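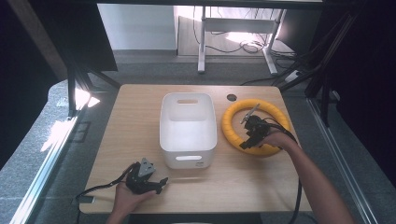

Search this site Go

Help me put things away — paid sessions in November

Hi! I'm looking for 35 people to come to Laizer and spend a morning or an afternoon tidying odds and ends into bins. I'm putting together the Temmont storage study, and I'd love to see how different people decide what goes where (my own system is a disaster, so no judgment).

You'll sit at a table with a plain bin and a mix of things, some easy, some bulky or an awkward shape, and pack them however seems right to you. Sessions run two hours with a snack break — I bring good cookies — and you get $35 each time. Come once or come up to 7 times, it's up to you!

You need to be 18 or older and okay with using both hands for a while. Messy people very welcome.

To sign up, send me a note with the days you're free.

Contact: Temmont study desk, Laizer | © Rallard | Back to top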